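Okay, slide three, the gripper bake-off. If I'm running behind, skip the Tsang story and go straight to the numbers.

So we had two grippers in the running, the Dadis parallel jaw and the Driltport with the softer pads, and I really wanted the Driltport to win (I'd spent most of August on the mount!). Same arm, same controller, same kitchen in sim, 300 tries each. The only things we let change were the fingers and the gains that went with them.

Pause here, ask who has ever tried to pick up a slice of bread with a robot. Wait for hands. Bread is mean. It's thin, it sits flat, and if your contact model is even a little off, the slice shoots sideways or the fingers sink right into it.

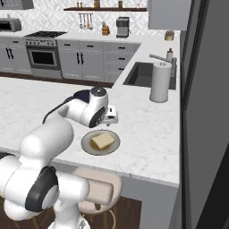
Régis Sabatier wrote back after the dry run that we were grading the simulator more than the gripper, and that he'd want to see the friction swept before he believed any ranking at all. Fair point, and it stung a little. So we swept it, which took us to 744 extra runs over one very long night, and the order flipped at the low end! Dadis wins when things are slippery, Driltport wins everywhere else.

Click. Plot with the two lines. Give people a second to find the crossing.

Then controllers, quickly. We ran the loop at 60 Hz and at 100 Hz, and the faster one helped the Dadis way more than I'd guessed. The Driltport pads hardly cared. My hunch is the pads soak up the small errors, but I haven't tested that, so say hunch out loud.

Tsang story goes here if there's time (the swapped config file, keep it short).

Last thing before questions: the configs are all in the Gustutden repo, under grippers, please break them and tell me how. Real hardware is next, bread first, then bagels.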